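Driving Lessons: A Month in the Kitchen with Sivel

If you walked past the teleoperation room in January and heard cheering, that was us, and it was over a tomato.

For those who haven't been down to see it yet, Sivel is our kitchen teaching project. Someone puts on the headset and gloves, and a two-handed robot in a simulated kitchen copies what their hands do. Every run gets recorded, and the recordings are what the robot learns from. No code gets written for any particular vegetable. You just do the chore, over and over, as well as you can, and try to do it the way you'd want it done back to you!

Niamh Costello has been running the sessions since the winter, and she has turned into a wonderful teacher of teachers. Her first rule for new drivers is to slow down. Everybody comes in moving at the speed they'd move at home, and the simulated fingers arrive a beat late and knock the food across the counter. Her second rule is to finish a grasp before thinking about the next thing. It sounds easy until you've tried closing a hand you can't feel around something round.

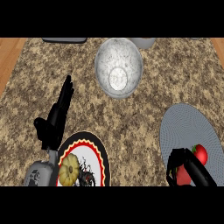
Produce practice on the granite counter, with the right hand closed on its pick.

The produce set is my favorite of the kitchens so far. Tomatoes are a good test because they roll if you come in from the side, and squash has those ribs, so the fingertips land differently each time. You learn to open the hand wide, come down slowly and let the fingers curl together. I spent most of my first afternoon pinching at things with two fingers like a crab. Kai Haberkorn watched over my shoulder for a while, then quietly reached over and turned my wrist for me, and the next grasp closed on the first try. I may have yelled.

The other big lesson has been what to do with the hand you aren't using. Early on, people let it drift, and the drift went straight into the recordings. Kai went back through a batch and found the spare hand wandering over the dishes in run after run. Now we ask drivers to park it somewhere sensible above the counter and keep it quiet — harder than it sounds when you talk with your hands, as I do.

We have 800 recorded runs on the server now, and 88 of those are from people who had never driven before this year. Niamh would like another 200 before we retrain. Messy runs are welcome too, as long as you mark them. A fumble followed by a clean recovery is worth keeping, so please don't hit reset the second something slips.

Sessions last two hours, with a break in the middle for your shoulders (you'll want it). The sign-up sheet is on the door of the Hennessy room, and the next new-driver session is Tuesday, April 22, 2025. Bring a friend, and leave your rings and watches in your bag so the gloves fit properly.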